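Asger Stougaard
November 2020

Small thread on our two-arm planner. Some of you asked why it was so slow in March and what we changed after that.

The task is tidying a table. Bowls must be stacked by pattern, and office things must go to the file organizer. Both arms share one rail, so they also share most of the air above the table.

The old planner at Dernorham treated the two arms as one big robot with one big search. It is correct in theory. In practice we waited for every plan, and one bad grasp guess on the right side stopped the left side too. 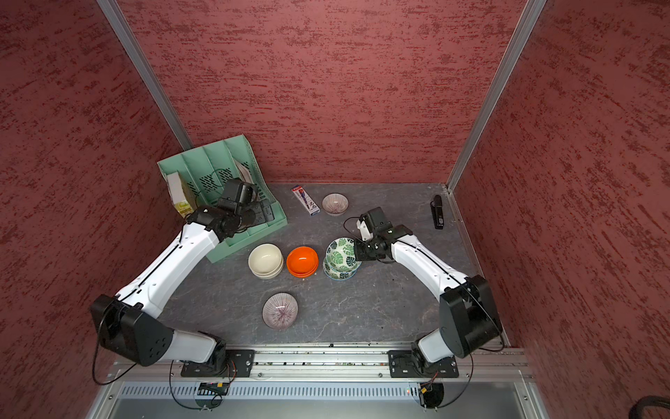
The new version is called Hodik. Each arm has its own queue, and a small scheduler reserves volumes of space for a short time. If the left arm holds the volume over the organizer, the right arm can still plan for the bowls, but it must keep outside.

Reservations expire after 300 ms if they are not renewed. I chose this number by trying, not by any proof. With longer times the arms become very polite and both of them wait.

Perception was the harder part. When one bowl sits inside another, the detector sees mostly a rim. We now keep a memory of each stack: what went in, in which order, and the last good pose. The camera only corrects this memory, it does not replace it.

An arm above the table also hides bowls. Before, a hidden bowl was deleted from the world model and the planner happily moved through it. Now it stays as an obstacle until a clear view says otherwise — a one-line rule, and it took me 12 days to find that we needed it.
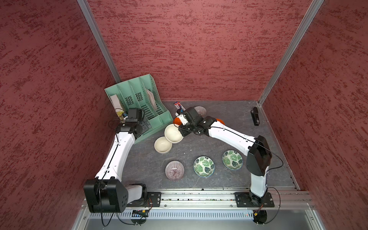

Panganiban asks if the scheduler can deadlock when each arm wants the volume that the other one holds.

Yes, it can. We break it with fixed priority: the arm with an object in the gripper wins, and if both are loaded, the left wins. The loser backs up 2 waypoints and plans again.

The replay tool has 1660 logged plans in it now, and I run all of them before each merge. Next I want to clean up the config files, they are still a mess from the Nultness version.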